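Cudport rail museum to reopen with longer visitor route

The Cudport Railway Museum will reopen to the public on 29th November after a closure that began in May. The former locomotive works now has 21 rooms on a single one-way route, with step-free access from the street entrance to the upper gallery.

Project manager Nektarios Michailidis said the main task was to separate arriving and departing visitors, who previously shared the same stairwell. A lift has been installed in the old boiler house, and the exit now opens onto the harbour side of the building, opposite the Makris ferry terminal.

The collection is arranged by function instead of date. Track and signalling equipment occupies the ground floor, followed by rolling stock in the erecting hall. The upper gallery covers timetables, ticketing and the hotel trade that grew up along the line. It holds 391 catalogued objects, mostly paper items, and is kept at lower light levels than the rest of the building.

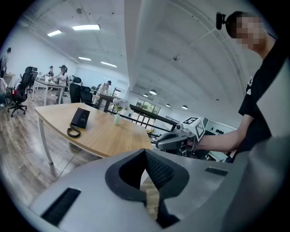

A hand-held gripper in use, with a second one in the foreground.

Tickets are sold for timed entry at 20-minute intervals. Capacity is limited to 100 people in the building at once, and unused places are released at the front desk on the day. The full route takes almost 3 hours at an ordinary walking pace. A shorter route leaves out the upper gallery and can be chosen at the lift landing. Labels are in English and Greek, and large-print guides may be borrowed from the desk.

Cudport is the last stop on the Drorik branch line. Trains arrive at the town station, and the museum entrance is on the same side of the tracks as the bus bays. Passengers coming by ferry should follow the marked footpath along the sea wall. Parking at the site is limited to permit holders, and coaches must set down at the terminal.

The erecting hall will close again for short periods over winter while the remaining roof glazing is replaced. During those periods visitors will be directed through the former paint shop, and the order of the first rooms will change. Closure dates will be posted at the entrance and at the station ticket office. The café is open during museum hours and can be reached without a ticket from the harbour side.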